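Plincombe council primary: filing closes in August

The party's county office has set the rules for the open council seat in Plincombe. Candidates need 300 valid signatures from registered members, up from 82 in the last cycle. Ginevra Santoro and Sveva Negri have both taken out papers.

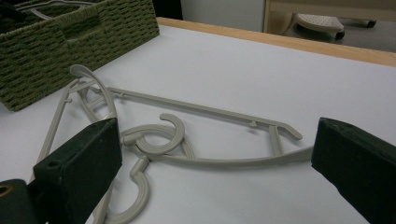 Signatures are checked against the member roll in batches of 50. A candidate who falls short has nine days to file more – the clock starts when the notice is sent. Any appeal goes to the county chair in writing.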